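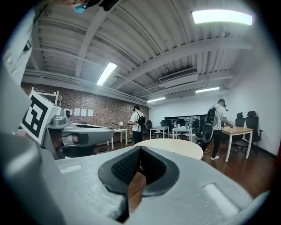 Handhelds, brick room, May

Running log, carried over from the last page because Colleen spilled tea on the last page.

Target for the Stillton set is 3,000 demos. We stand at 1,061 that survived the filter. I had a larger number in my head this morning, but it was a number from before the filter.

9:40 – Recalibrated both grippers before anyone was allowed to touch anything. Left one had drifted again on jaw width. Fully closed, it was reporting itself slightly open, like a fridge door. Re-zeroed, opened and closed it 20 times, got the same reading every time, wrote the offset on tape and stuck the tape to the case. Please do not peel the tape. It is the documentation.

10:15 – First batch, the pick-up-and-pass task. Colleen did 50 in a row without a break and her last ten were quicker and uglier than her first ten. She grabs, she flings her wrist over, she's done. Perfectly good way to move a bottle. Terrible way to teach an arm whose wrist doesn't go that far. Kept the first 40 and tagged the others "too human".

Slowed the pace after that. New house rule: close the jaws, hold for one breath, then lift. It feels ridiculous for the first few minutes and then you start doing it at home with the kettle.

11:30 – Tracking dropouts on the left side whenever the hands cross. The right camera loses the marker plate when the left gripper rolls past a certain angle. I can get it back by keeping my elbow low. Rosine can't, being a good deal shorter than me, so "keep your elbow low" is not a fix, it's a description of me. She suggests tilting the plate mount a little further toward the centre. Will print one tonight if the printer is in a mood.

1:20 – Replayed the morning's passes on the Guillot arm with nothing in the jaws. Most of it looked sensible. One episode had it reach out, stop, think it over, and reach again from the other side. Went back to the recording and there it was: Rosine changing her mind. The arm had copied her faithfully, hesitation and all. Cut it. She would like it noted that the second approach was better.

3:00 – Finger pads. The textured faces are picking up lint and the grip signal goes mushy. Wiped them down with alcohol, signal sharpened up. Add to the start-of-day list, under charging the batteries, which is also on the list and which we also didn't do.

To do:
Print tilted plate mount, two copies
Rename the morning's files (half still say Fludton, that was the old job)
Ask Nevside whether they want the failed grasps or just the nice ones
New tape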